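**Two-finger gripper for mixed shopping: long fingers or short?**

**Clila**

We're trying out grippers on a two-armed robot, picking groceries off a table. I've got a budget of 500 for fingers and I'm torn between long pointed ones and short blunt ones. Cans keep rolling away from me! Does anyone have a favourite? The controller is a Bronton, if it matters.

**Abdel Rahman**

Long. Always long.

**Teodoro Pacheco**

Oh, I love this problem! I spent most of August on it and logged 1517 grasps, so here goes.

- Pointed fingers were lovely on small boxes, even with clutter next to them. I'd start there.
- Cans on their side are harder. Come in square to the long axis and close slowly. My Fovero pads (8 mm of soft rubber) helped more than any change of finger length did.
- Baskets are the fun bit. Go for the rim, and watch your wrist cable, as a loop that hangs down can brush the table when you reach to the back.
- Mix your test items: a can, a small box, something woven, something in a crinkly bag. I ran 36 goes per item before changing anything.

Both of these have the right arm up at the orange basket and the left fingers open:

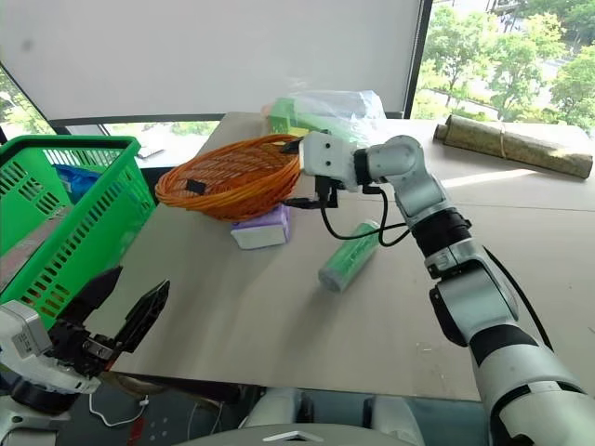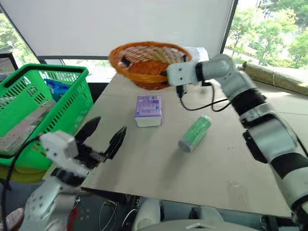
### Follow-up from Clila

Thank you both! Ordering the long pair and some soft pads tonight. Teodoro, did you slow the whole arm down for the cans or only the fingers?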